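Drindik grasping is a way of getting a robot arm to empty a bin of mixed household objects by letting it practise on its own and learn from what it drops. I've been keeping this entry going since June, and Rostam Parsa checks my maths when I ask nicely. The name comes from the old Drindik code library, which most labs have since rewritten but which still turns up in everyone's file paths.

The basic idea is pretty simple! A fixed camera looks into the bin, a network scores a whole lot of candidate grasps, and the arm tries the one with the best score. Success or failure gets logged, and every 700 attempts the network is retrained on the lot. Early versions only allowed straight-down grasps with 2 settings for finger width, and I still reckon that's the right place to start if you're new to it.

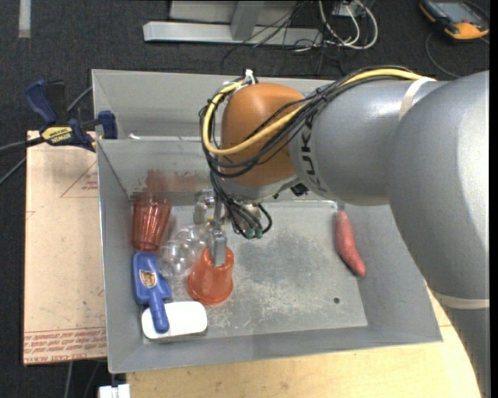
Where it gets fiddly is the choice of objects. Clear plastic is a shocker for depth cameras, so the Sutcliffe variant drops depth altogether and works from colour alone (slower to train, but it copes far better with see-through stuff). The Vendar variant keeps depth and adds a penalty for grasps close to the bin walls – handy, although objects lying against a wall then tend to be left until last. I've run both, and my favourite is Sutcliffe by a mile.

Results are usually given as the share of objects cleared in 60 attempts. Please don't compare those numbers between labs without checking the object sets first, as a bin of cups and a bin of brushes are very different problems. Rostam's rule is to swap the whole set after nine rounds, and I've pinched it for my own tests.

See also: Skelico benchmark, self-supervised grasping, bin picking.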